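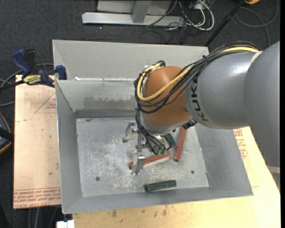

Bins, blocks and a long corridor: an afternoon at Fistmont

The Fistmont open day ran from one o'clock, and by the time I had parked and signed in, the first group had already gone up. I joined the second with Kilian Schnyder, who works in stores and took us through the ground floor.

Most of the visit was about how parts are kept. The storeroom holds 527 bins on numbered shelves, and each has a card on the front with the part name and the date of the last check. Schnyder said the cards were due to be replaced in October, but the old ones are still up.

The stop I liked best was the open gray metal bin with the bar-shaped blocks in it, red ones and dark green ones. It stands on two pale tan boards over the carpet. The blocks lie at all angles, one of the red ones quite steep, and a dark green one is close to the front wall. The metal floor of the bin is heavily scuffed with whitish scratches. A man in our group asked what a new bin costs. Schnyder didn't have the price with him.

After that we had coffee in the canteen and a short talk by Gönül Eren on ordering and returns. The slides were hard to read from the back. She took questions for ten minutes, mostly on delivery times.

Practical notes: parking is free but the lot is small, and the entrance is on the side street. Wear flat shoes, as the corridor to the storeroom is long. The tour takes about 2 hours with the talk. Bags go in the lockers by the front desk.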